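Chapter 4
From Seeing to Grasping: Your First Planner

By now you have a simulated arm that moves when you tell it to. In this chapter it starts working out its own moves, and this is where the subject gets really exciting! We shall write a small planner that takes a list of blocks, picks one and finds a safe path for the gripper. Everything runs in Velley, the simulator you set up in Chapter 2.

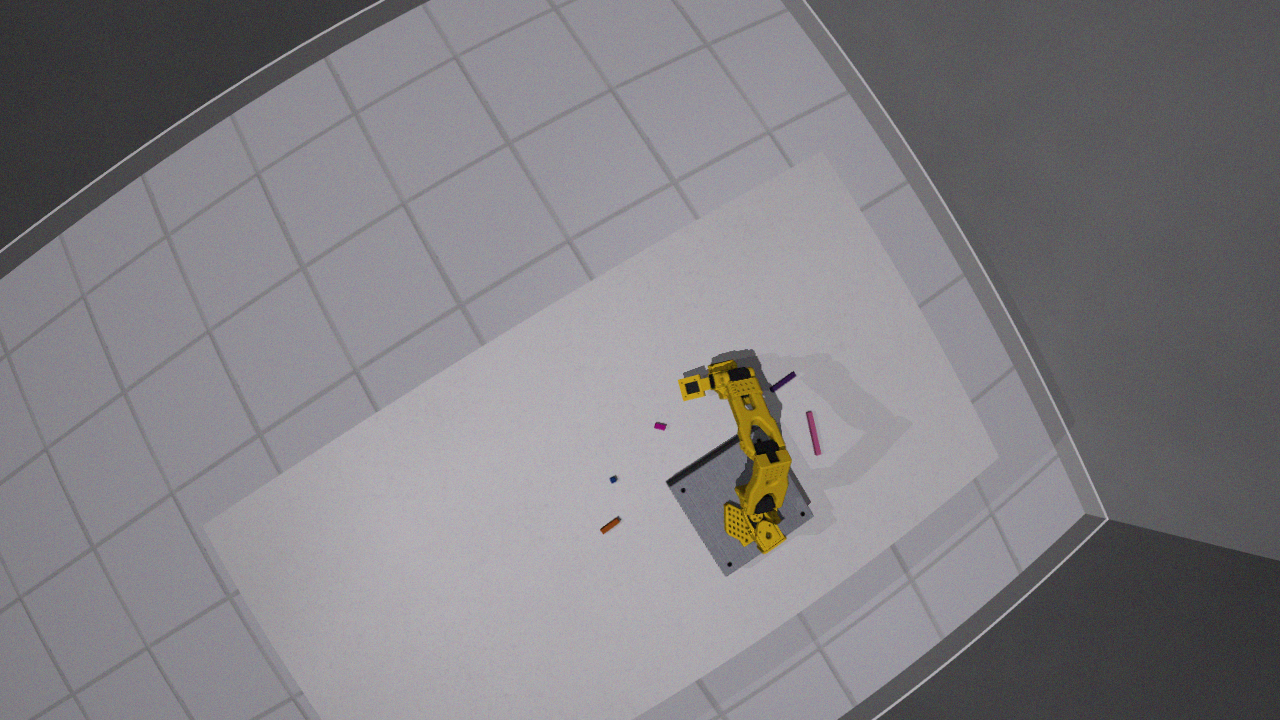 Why do we plan in simulation first?
A bad plan costs nothing there. You can reset the world, change one line of code and try again 100 times before lunch.

Our planner splits each grasp into an approach and a descent. The approach brings the gripper over the block; the descent lowers it straight down with the fingers open. Keeping them apart makes mistakes much easier to find – when a run fails, the log tells you which half to blame. 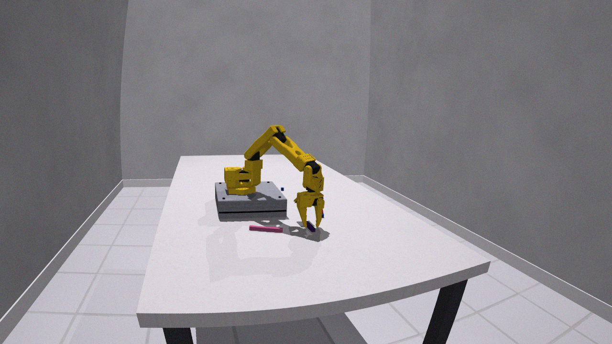
Figure 4.2 Gripper pointing straight down, with a dark purple block between the fingertips.

Shape matters as well. A long block can be gripped across its narrow side from almost any height, but the turn of the wrist has to match the way the block lies. Quang Khương's method, which we follow in Section 4.3, tries 32 wrist angles and keeps the one with the most room on both sides.

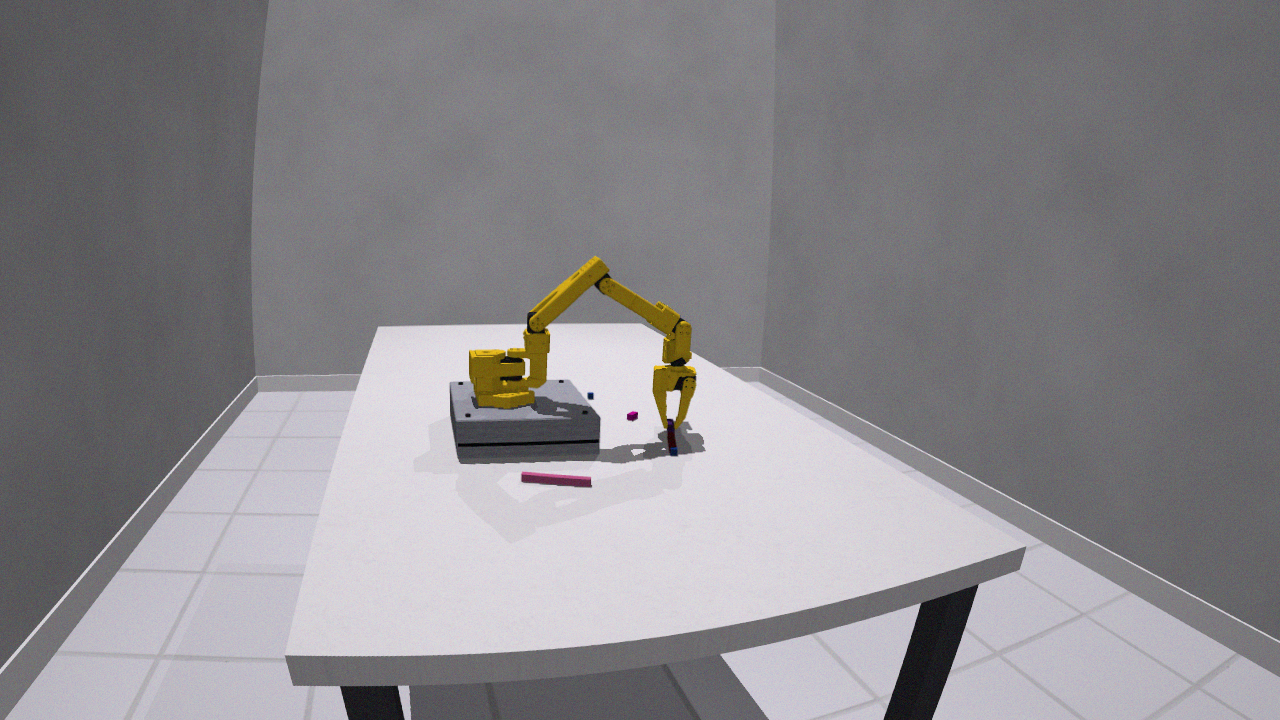 What happens if no angle leaves enough room?
The planner skips that block, moves to the next one on its list and comes back later, when a neighbour may have been cleared away.

Before you read on, open the file grasp_start and run it with the default settings.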